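Buscamos encuadernadores y encuadernadoras con ganas de aprender (y de enseñar)

El taller Urquhart abre plazas para su temporada de encuadernación y restauración de libros en Hurnthorpe, ¡y nos hace muchísima ilusión! Tenemos entre manos la biblioteca parroquial de Trestivstead: 2,000 volúmenes, muchos con el lomo vencido, que hay que limpiar, coser y volver a poner en circulación.

Ofrecemos 6 plazas a media jornada, de lunes a jueves por la tarde, durante cinco meses. El contrato es remunerado desde el primer día y el material lo ponemos nosotros.

Qué harás
Desmontar cuadernillos, reparar desgarros con papel japonés, coser sobre cintas, preparar tapas y llevar la ficha de cada libro. Las 4 primeras semanas son de formación — con Effie Tennant, que lleva media vida entre prensas y engrudo.

Qué pedimos
Buen pulso, paciencia y curiosidad por los libros viejos. Si has cosido, dibujado o trabajado la madera, cuéntanoslo, que todo suma. No hace falta título.

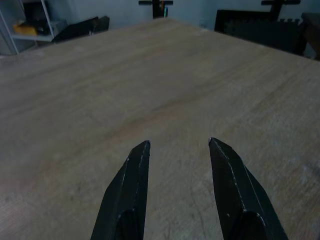

También nos encantaría contar con gente que hable inglés, porque parte de las fichas se comparte con el archivo de Kesville y hay bastante correo de ida y vuelta.

Cómo presentarte
Mándanos una carta de una página y fotos de algo que hayas hecho con las manos (un cuaderno, una caja, un remiendo). Puedes dejarla en el taller cualquier tarde antes de las 5. Las entrevistas serán en noviembre, y contestaremos a todas las candidaturas.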